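The Wooden Table at Droltham — A Small Gallery

Welcome to the gallery page of our shared room at Droltham. My name is Hajar Alaoui, and I look after this page together with Souad Tawfik. Many people who book the room ask us what the table is like. The room is number 8, on the upper floor, and the key is at the front desk.

The wood is a warm light brown with straight grain. I like very much the knots in it — each one has its own shape.
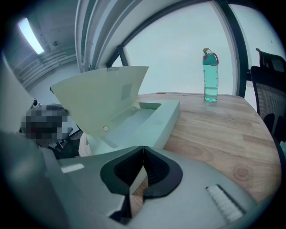 The mint-green box with its lid open, on the wooden table.

Souad prefers this kind of box for small things, as it is flat and takes little place in a bag. Please take your own boxes home with you in the evening.

The near edge of the table is wavy, and it has oval cutouts for cables. Mayuree Thammasiri tells us that she always chooses the long side, where she can spread out her papers.
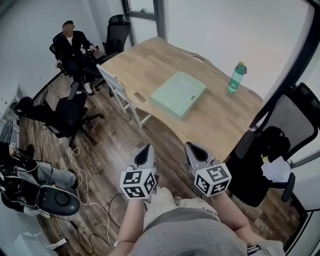 The same table from above, with the mint-green box closed and a green water bottle on the right.

Drinks are welcome in the room if the bottle has a cap. For bookings, please write to Shazia Rizvi before 3 in the afternoon.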